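Kincaid Street Kitchen Swap – Frequently Asked Questions

Last updated Friday, January 2, 2026. Prices and drop-off rules are the new ones, ignore the old flyer.

What is the swap?

You bring kitchen stuff you don't use. You take kitchen stuff you will use. Mugs, plates, pans, baking tins, that kind of thing. Twice a year, January and July, in the old Pekik shoe store on Kincaid Street. Same door as last time, the green one.

Do I have to bring something to take something?

No. Come empty handed if you like. There's a $2 door charge either way, kids free. Covers the heat and the tables.

How does the ticket thing work?

One item in = one ticket. One ticket = one item out. A set counts as one item if it's taped or tied together, so four matching bowls is one ticket, not four. No tickets? Extra tickets are $1 each at the desk. Unused tickets carry over to July, don't lose them, we can't look them up.

What do you take?

Mugs and cups, plates, bowls, glasses, cutlery, pots and pans, baking dishes, mixing bowls, wooden spoons, graters, jars with lids, tea towels if washed. Small appliances if they work – we plug them in at the desk before you get a ticket.

What don't you take?

Anything chipped on the rim. Nonstick pans with the coating coming off. Knives not wrapped up. Lids with no pot. Microwaves (too heavy, nobody could lift the last one). Food, except sealed spices in date. Promo water bottles – we still have boxes of them from July, please no more.

Are cracked mugs OK if they don't leak?

No. Hairline cracks too. They go when somebody pours boiling water in. Tap it with a spoon, if it sounds dull instead of ringing, leave it home. A stain inside is fine, just scrub it first. Baking soda and a damp cloth gets most tea stains out, give it ten minutes.
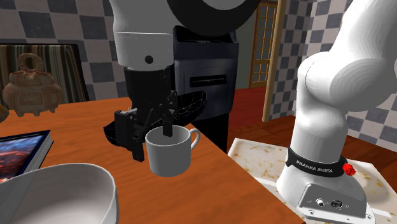

Stuck on price stickers are fine too but please try to get them off. Warm soapy water, then cooking oil for the gunk.

Why so many mugs?

Everyone has too many mugs. Last July we checked in 2,867 items and 1,000 of them were mugs. 2,568 items went home with someone. The rest went to the Lirnunik thrift store, who pick up on the Monday after. Mugs are limited to six per person this time, in and out. Sorry, table space.

When can I drop off?

Friday evening 5 to 8, or on the day before 11. After 11 we stop taking items, you can still shop. Please don't leave boxes at the door overnight, it rained on them last time and we had to throw most of it out.

How should I pack it?

Newspaper between plates, plates on their edge not flat. Small boxes. If I can't pick it up it's too big. Write your name on the box if you want the box back, otherwise we re-use it.

Can I reserve somthing I saw at drop-off?

No holds. Helpers don't get first pick either, we wait till noon like everyone.

Is there parking?

Lot behind the building, 116 spaces shared with the gym, fills up by 10. Street parking is free on weekends. The Zuvum bus stop is right across the road. Bikes can go against the side railing.

Is it wheelchair accessible?

Front door has a ramp. Aisles are wider than last year. Back room has one step, no way round it, so the cast iron and the big pots are moving to the front this time. Ask and we'll bring anything out to you.

Can I bring my kids? My dog?

Kids yes, hold their hand near the glass tables. Dogs no, unless it's a service dog.

I broke something. Do I pay?

No. Tell us so we can sweep up.

The mixer I took home doesn't work.

Bring it back the same day with the ticket stub and you get your ticket back. After that it's yours. Shinji Kawaguchi runs a repair table from 1 to 3 and will look at plugs, cords and loose handles for free. He doesn't do coffee machines.

Can I help out?

Yes please. Mostly need people for Friday drop-off and for packing up after 4. Email Morven Cruickshank, the address is on the contact page. Say which shift – she'll write back within a few days, a bit slower the week of the swap. Lunch is soup. Bring your own bowl.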